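Kavetti hinged tip box with green rack
Reviewed Jun 8, 2020
Filed under: Small bench things

I have written on these pages about balances, stirrers and one very bad label printer, but never about tip boxes. A tip box is not exciting. Still, I open and close one more often than I open any drawer in my house, and a poor one spoils the whole morning. In April I ordered the Kavetti box in the large size to replace my old Guna boxes, which had lost their lids one after the other. I have now used it long enough to have an opinion.

What you buy

The box comes in three pieces: a see-through plastic base, a hinged lid of the same plastic, and a green rack which sits on top of the base and holds the tips. It is sold empty. You can also buy it filled, but then the price is quite different, and for my work (water from farm dams, mostly, and a little soil) I do not need tips which somebody else has placed for me. I paid 10 dollars for one box, plus postage. The refill tips come in a plain bag of 700, and they are Kavetti's own. Rukitz tips of the same volume fit also. Wojcik tips go in, but the collar is a little narrow and they lean.

There was no instruction sheet. I was looking for one because the box arrived with the rack upside down, and I thought at first that I had received the wrong part. You only need to turn it over and press at the corners until it clicks.

The lid

The lid is the reason I chose this model. My Guna boxes had lids which stopped halfway, standing up like a wall, and with a long pipette I was always touching the lid with my sleeve or my knuckle. Each time this happens you must ask yourself if the tip is still clean, and usually you throw it away to be safe. 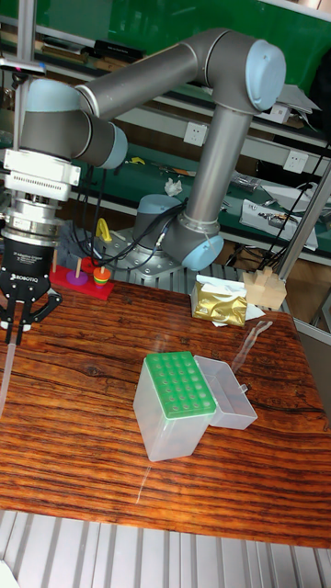 The Kavetti hinge has no stop of this kind, and it took me one or two days to trust it. I kept holding the lid with my left hand, the way I had learned with the old ones. Now I let it go all the way over until it rests flat on the table beside the box, as in the photo, and I have free access to the grid from every direction. The holes are in regular rows, so I start always from the same corner and work along, and I can see at once where I stopped. The price of this design is the space. When it is open, the box needs nearly the double of its place, and on a narrow bench you must think about which side the lid will fall. I am right-handed, and I have finished by turning the box so the hinge is on the side of my free hand. Left-handed colleagues will want it the other way, and this is no problem, as the box has no front or back that matters.

Closing is good. There is a small click, not loud, and the lid does not open if you lift the box by it. I would still not recommend carrying it this way when it is full.

The hinge itself is thin. I was worried about it, and I am still a bit worried. After some weeks the plastic has become whitish along the fold, on one end more than on the other. It has not cracked. My colleague Quentin Baudry bought his before me and he says that his went white in the first week and then stayed the same, so perhaps this is only how the material behaves.

The rack

I like the green. It sounds silly to put it in a review, but a clear tip in a clear rack is hard to see in the afternoon when the sun comes in on my side of the building, and with a dark-coloured rack behind it you see better which holes are taken. The holes are round and cleanly made. I found one with a small bit of extra plastic on the rim, which I removed with a scalpel.

Loading by hand is slow with any box. With this one it is slow but not annoying. The tips drop in and stand straight, and they do not jump out when you press the pipette into the neighbour. With the Guna rack I had often two tips coming up together, stuck by the rim, and I have not seen this with the Kavetti at all.

Where it is weaker is the stiffness in the middle. If you press hard, as you do with a multichannel, the rack bends a little in the centre rows. With a single channel you will not notice. Engelbert Prantl, who does the plates for our group, tried it for one afternoon and gave it back to me without much comment. He prefers a box with a rib under the rack and I think for his work he is right.
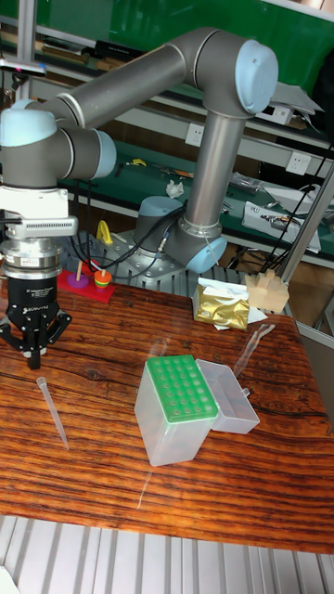
For longer tips the depth of the base is also worth checking before you order. The large box takes the long tips with a comfortable space under them. The medium box, which I borrowed for comparison, takes only the short type, and the shop page does not say this clearly. You must open the second tab, where there is a drawing with the inside height. I wish they would put it next to the price.

Cleaning and autoclave

I wash the base and lid by hand in warm water with normal detergent, and the rack separately. Water stays in the corners of the lid, so I leave it on a towel for the night. In the autoclave I run the box with the lid not completely clicked, with a strip of tape over it, and I close it when it has cooled down. The first time I had closed it completely, and the lid came out with a light bend on the long side. It still closes, but I must press in two places now. This was my mistake and not really a defect, although a small symbol on the lid would help people like me.

The clear plastic has become slightly cloudy with the heat. You can read a label through it without difficulty. Permanent marker comes off with ethanol and leaves no shadow, which I cannot say about the Guna.

On the table

The base is light, and on a smooth, glossy surface an empty box slides if you push the pipette at an angle. When it is full it behaves better. I cut four small pieces of the rubber mat that is sold for kitchen drawers and glued them underneath, and since then it stays where I put it. If you work on a rough bench or on paper you can forget about this.

I would have liked small feet from the factory. The Wojcik box has them and costs only a little more, but its lid comes off completely and must be put somewhere, and then you are looking for it under your notebook.

Spare parts

Kavetti sells the rack alone for 2 dollars and the lid alone also, for a bit more. I ordered one spare lid, to have it ready for when the white hinge gives up. It came in a padded envelope after nine days and it fits. I could not find the base as a spare part anywhere, and the reply from the shop was that I should buy the complete box.

Who should buy it

If you work with a single-channel pipette and you load your own tips, I can recommend the large Kavetti box. If you use a multichannel every day, take something with a stronger rack. If your bench is very narrow, measure it first with the lid open.

Good: lid opens fully, rack colour, tips stand straight, spare lids and racks available
Less good: slides when empty, rack bends in the middle, hinge turns white, no instructions
My mark: four from five

Update, some days later: a reader asked if the bag of refill tips really contains what is printed. I have not checked and I do not plan to. She had the patience to do it with hers, and found 670. She has written to the shop, and I will add their answer when she sends it to me.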